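Looking after wooden training weapons and other dojo kit

If you train with a bokken or a jo, a little time at the bench keeps it going for years! These are the jobs I do for our own club kit, and for the odd battered thing that new students bring along in an old curtain.
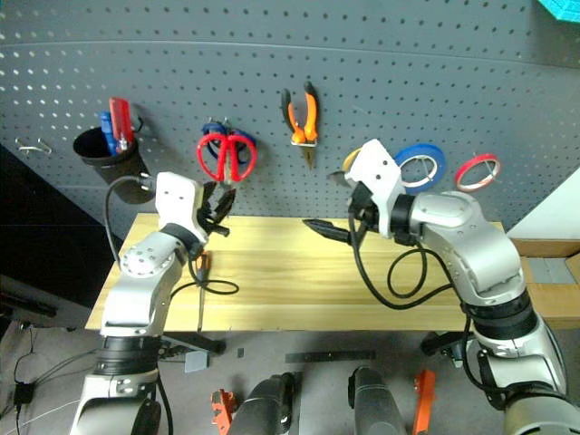
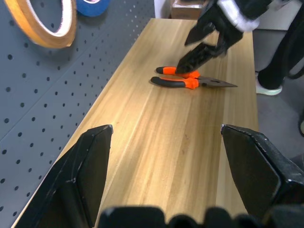
Tools and tape on the pegboards by the bench.

Finding the dents

Run a dry cotton cloth slowly down the whole length of the weapon. If it snags, you've found a splinter or a raised edge, and your fingers have been spared. Pencil a small mark next to it and carry on, then deal with the lot in one go. Do the tip and the last hand's width twice, as they take the worst of it in paired work.

Sanding

Start with 80 grit only where there is a proper ridge. It bites quickly, so three or four strokes along the grain and then look. Everything else wants a finer paper from the start. Always sand with the grain, and wrap the paper round a bit of cork if you want to keep the ridge line of a bokken crisp (I rounded one off completely with my bare fingers in my first winter of doing this, and it still gets used for the warm-up).

A long crack is a different matter. Don't glue it, don't tape it, don't hang on to it for solo practice. Cut it up for pegs or wedges. A jo that lets go halfway through a strike can do real harm to your partner.

Oiling

This is my favourite part! Wipe off every speck of dust, put a teaspoon of oil on a lint-free rag and rub until the wood feels warm under your hand. I use Jeltmont, which has next to no smell. Leave it for 2 hours, buff off whatever is still sitting on the surface, and let the weapon rest overnight before anyone grips it. Twice a year is plenty, and I like February for one of them, when the heating has been on for months and the wood looks thirsty.

Spread used oily rags out flat outdoors to dry, away from anything that burns. Never ball them up in a bin, as they can heat up by themselves and catch fire.

Storing it all

Flat on a shelf, or hung straight down. Leaning in a corner gives you a bend sooner or later, and the cupboard with the hot pipe in it is worse still. Keep weapons out of the car boot in summer too.

Belts, bags and mitts

Stuff damp mitts with newspaper straight after class and change it before bed. Cotton belts can go through a cool wash, but keep them away from white jackets (ours came out a very pretty lilac). If the zip on your bag sticks, rub a candle stub up and down the teeth, work the slider a few times and brush off the crumbs. Lovely and smooth again!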